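How a Reality TV Show About a Family Gets Made
For readers ages 9 to 12
By Nestor Tagle

A reality TV show is a program about real people who are not playing characters. Some reality shows are contests. Others follow one family through ordinary days: meals, chores, birthdays, arguments about who gets the front seat. This page covers the second kind. It uses a show called The Cordeiro House, which follows a family that runs a plant nursery in the town of Tavlow.

Who is in it

The people on the show are called the cast. In a family show, the cast is usually parents, children and a few relatives. The Cordeiro House has a cast of seven. Each adult signs a contract, a written agreement that says what can be filmed and how much the person is paid. A parent or guardian signs for anyone under 18. Many places also have laws about how many hours a child can work, and filming counts as work.

Who makes it

A production company plans and films the show. A network or streaming service pays for it and shows it to viewers. Here the production company is Skulis and the streaming service is Cestance. These are the main jobs:

Producer - decides what to film and arranges the days.
Camera operator - records the pictures.
Sound recordist - places the microphones and checks that voices are clear.
Editor - chooses which pieces go into the episode and puts them in order.

Filming

The crew does not film all day and all night. A producer makes a schedule with the family. If the nursery is getting ready for its big November sale, the crew plans to be there for it. Most of the time the family does what it would do anyway, but a producer may ask for something to be repeated. A person might walk through a door twice so that it can be filmed from inside and from outside.

The cast wears small microphones clipped under their clothes. Each one sends sound to a receiver by radio. A wet shirt or a scratchy scarf can spoil the sound, so the recordist listens on headphones the whole time.
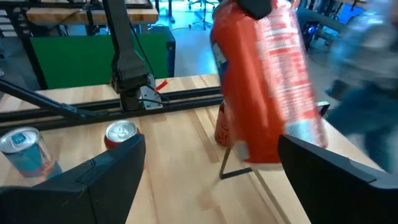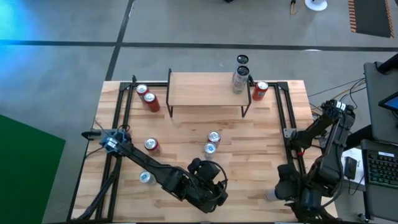
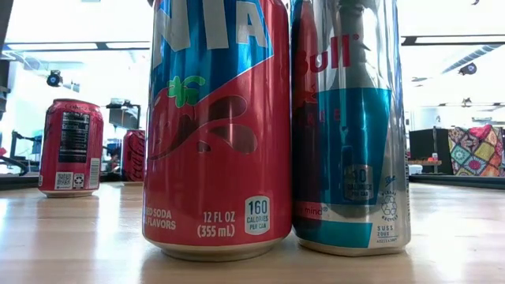

Drink cans on a wooden tabletop.

Interviews

You have probably noticed the parts where one person sits in a chair and talks about what just happened. These are interviews. They are often recorded days or weeks later. The person may be asked to speak as if it is happening now ("I am so nervous") so that the words fit with the pictures. The producer's questions are usually cut out, and only the answers are left.

Editing

For one episode of The Cordeiro House, the crew records 100 hours of video. The finished episode is less than one hour long. Almost everything is left out.

An editor can change how a story feels without changing what anyone said. Suppose two sisters disagree about where to put a fence. The talk lasts 12 minutes, and for most of it they are calm. If the editor keeps only the loudest part and adds serious music, viewers may think the sisters are angry with each other all the time. Putting a frown from Tuesday after a sentence from Friday can do the same thing.

When a family disagrees for real

Sometimes the disagreement is real and continues after filming stops. Families who run a business together have to decide who will be in charge later, and not everyone may get the answer they wanted. News sites and fans then write about it. Some of what they write comes from interviews. Some of it is guessing. Words such as "sources say" mean that the writer has not told you who gave the information.

Leaving the show

A cast member can usually stop when the contract ends. Most contracts last for one season. The show may go on with the people who remain, or Cestance may decide not to order more episodes. That decision is called a cancellation.

Words to know

Cast: the people who appear on a show.
Contract: a written agreement.
Footage: all the video that has been recorded.
Season: a group of episodes released as a set.

Page last checked 21 Jun 2026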